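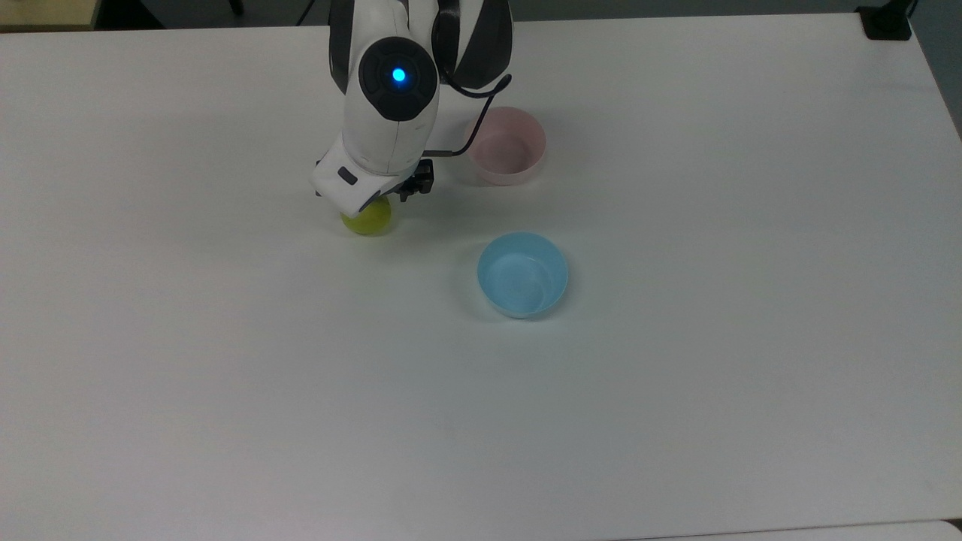
Who has to sign off before a robot arm shares a table with a person? The person running the cell does, in writing, on the day, and the new Skesavano practice guide is built around that signature.

FOR IMMEDIATE RELEASE
July 14, 2020

Skesavano releases free good practice guide for tabletop robot work

Skesavano today put out its first good practice guide for small robot arms used on benches and tabletops. Free to download, no sign-up. Written for labs, teaching rooms and small shops that have one or two arms and no safety department.

The guide is 364 pages shorter than the binder it replaces in our own building. That binder sat on a shelf. People asked the person next to them instead.

What's in it:

Clear table rule. Only the items named in the task sheet go on the table. A ball and two bowls on the sheet means a ball and two bowls on the table. Mugs, phones, tools, laptops - somewhere else.

Cable rule. Any cable running on the outside of an arm gets checked through the full reach of every joint, slowly, before the first run at speed. Enough slack to bend, not enough to catch on an object or a sleeve. Check repeated after any change of gripper.

Light rule. Every status light color on the arm has to be written on a card at the station, in plain words, with what a person may and may not do while it's lit. Colors differ from maker to maker. Do not guess and do not carry over habits from the last arm.

Mount rule. Clamps and brackets looked at by hand at the start of the shift. If the table is made of more than one panel, the seam gets checked for movement too.

Hands rule. No reaching under a gripper to fix the position of an object, even a soft or light one. Stop the arm, confirm the stop, then reach. Most of the arguments during drafting were about this one and it stayed in as written.

Sign-off rule. One named operator per session. Name on the sheet before power goes on. If the operator leaves, the session ends or a new name goes on the sheet.

"We had good people doing sensible things in 2 different ways at 2 different benches," said Elaine Bragança, who leads practice and training at Skesavano. "Then somebody swaps benches for a day and the sensible thing is wrong. I wanted a page you can read standing up."

The draft went out for comment in March. Readers sent back 200 comments, most of them on wording. A full list with replies is posted next to the guide, including the ones we said no to.

Yuxi Yu and Junhao Wei edited the final text. Zihan Feng wrote the section on low-force picking tasks, which covers soft objects, open containers and what to do when something rolls off the edge. (Stop first. Let it roll.)

"The rolling object is the one that gets you," said Feng. "People grab for it without thinking. So we drill it in training, over and over, with the arm stopped, until leaving it alone feels normal."

Trial use took place at Magalhães, a shared workshop, and at Brokolau, a training center for technicians. Both sites kept the sign-off sheet after the trial. Brokolau dropped our version of the light card and made a bigger one, and the bigger one is now in the guide.

"My first reaction was that the sheet would slow us down," said Man-sik Min, lead instructor at Brokolau. "It does, a little. Students now ask who's on the sheet before they walk up to the table. I'll take the delay."

What the guide is not. It does not replace the law, a maker's manual or a formal risk assessment for your own setup. Nothing in it makes an arm safe to work beside if the maker says it isn't. Where the guide and the manual disagree, follow the stricter one and please write to us so we can look at it.

Schools and non-profits may print and hand out copies without asking. Commercial trainers may too, as long as the text is unchanged and the version number stays on the page. Translations welcome - get in touch first so two groups don't end up doing the same langauge.

Next version. Planned topics are mobile bases, two arms on one table and remote operation. Comments on the current text can be sent at any time using the form on the last page. Short ones are fine. Photos of your own light cards are very welcome, we are collecting them for an appendix.

The companion checklist, prepared with Prasunard, is a single sheet, both sides. Will be availble from the same page as the guide. Large print copy on request.

About Skesavano
Skesavano writes training material and working rules for small automation teams, and runs operator courses for workshops and schools.

Press contact
Yuxi Yu, Skesavano press desk
Interviews with Elaine Bragança and Zihan Feng by arrangement. Print copies for reviewers on request.

###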